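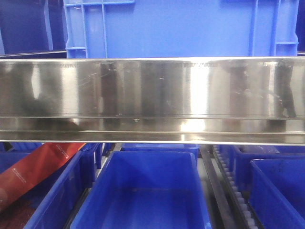 A long steel bar, its polished face lightly scratched.

Dunska, the nearly three-hour drama about a ferry crossing that never quite happens, will return to British cinemas in September in a version its distributor describes as shorter. It is shorter by two minutes.

Nornico, which picked up the film after its festival run, confirmed the new cut on 10 February 2019 in a statement that used the word "propulsive" twice. The missing material is understood to come from a sequence in which a harbour master looks for his glasses. Admirers of the sequence should not despair, as a good deal of it is still there.

Director Britta Thiele, whose previous film, Brolter, was set entirely in a tax office, said she had resisted changes at first but came round after watching the picture with a paying audience in Cardiff.

"I could hear people unwrapping things," she said. "At the start they did it quietly, out of respect. By the second hour they had stopped bothering. I went home and found two minutes I could live without."

Asked whether she might find any more, she said she had looked.

The original release opened on a handful of screens and sold 713 tickets in its first weekend, a figure Nornico called "encouraging for a film of this temperament". It has since built a loyal following, helped by a run of late shows at the Prendergast in Swansea, where the 200-seat main house sold out for the final night. Several people were turned away, and one is said to have been pleased about it.

Alun Wynne, who programmes the Prendergast, has already booked the new cut and plans to show it straight after the old one, with a short interval for soup.

"People keep asking me which is better," he said. "I've told them they'll need to see both, and then there's a discussion afterwards. I'm hoping for a bus home before midnight but I can't promise that."

The film's lead actor does not speak until the second hour, and won a jury prize for it. His first line has been kept.

Nornico will also put out a boxed edition containing both versions, a booklet of tide tables and a signed still, limited to 1,430 copies. The distributor would not say how it arrived at the number. Thiele said she thought it was the size of the cupboard.

She is now writing her next feature, a comedy, which she expects to run a little longer.

We use cookies to improve your experience on this site. By continuing to browse you agree to our use of cookies. Accept | Manage settings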